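Lulten, the bedroom build

Welcome to the gallery for Lulten, the two-armed bed maker I've been putting together with my neighbor Young-sook Kwon since July. She does the wiring, I do the code, and we argue about the rest! Most of the parts got bolted up on a bench at Zollbridge, our shared workshop, and then we hauled the whole thing up to my spare room – 72 stairs, and I felt every one of them.

Sheets are still way beyond us, so pillows come first. I'm on version 7 of the grip routine now (version 4 was the one that kept folding the pillowcase over its own fingers, and I don't miss it). Click through, and leave a comment if you've built anything like this, especially if you've found a nice way to tie down cables near the wrist.

1. Pillow work
The fingers have a good pinch of the spotty pillowcase, up by the blue headboard. I love how the fabric bunches there – and yes, that loose black cable is next on my list.
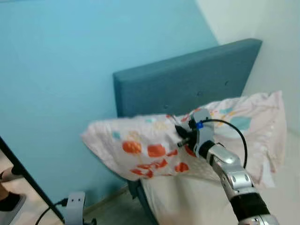
2. Comments and questions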